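Dravlow Short-Stay Housing – progress report to the Stiren Fund
Period ending November

The grant was for fitting out bedrooms in the Gronow Street units, for people leaving hospital who have no settled home to go back to. All six bedrooms are now furnished and four are in use. The last two are held up by a fire door that was delivered in the wrong size. The supplier has agreed to replace it at no charge.

Spending on bedding came to $1143 against a budget line of $2000. We bought flat sheets only, as fitted ones don't survive the commercial laundry. We would like to move part of the balance to heating – see the last paragraph.
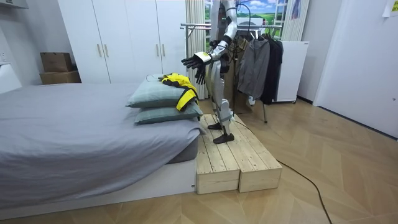

One guest told us the pillows were better than the ones on the ward but the street light came straight through the blind. Block-out blinds have been ordered for the two rooms facing the road.

Referrals were slow until September, then picked up once the hospital's discharge team had our form. We provided 355 bed nights in the period. Most stays ended with a move to longer-term housing or to family. Two guests went back to hospital, and we are reviewing whether our intake questions should have picked up their needs sooner.

Storage came up at nearly every exit interview. Guests often arrive with more than we planned for, including winter coats and walking aids, and want their clothes where they can reach them without bending. 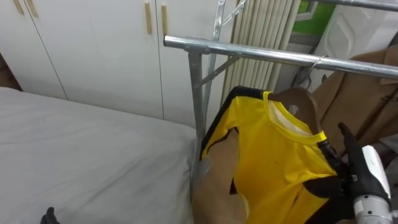 Could the hanging space be lower for people in wheelchairs, another guest asked, and was there anywhere to lock up medication? Lockable drawers are priced in the Vikon quote attached. Lower rails will be looked at room by room.

We ask the Fund to approve moving $600 from bedding to heating before the next payment. The remaining two rooms should open in February.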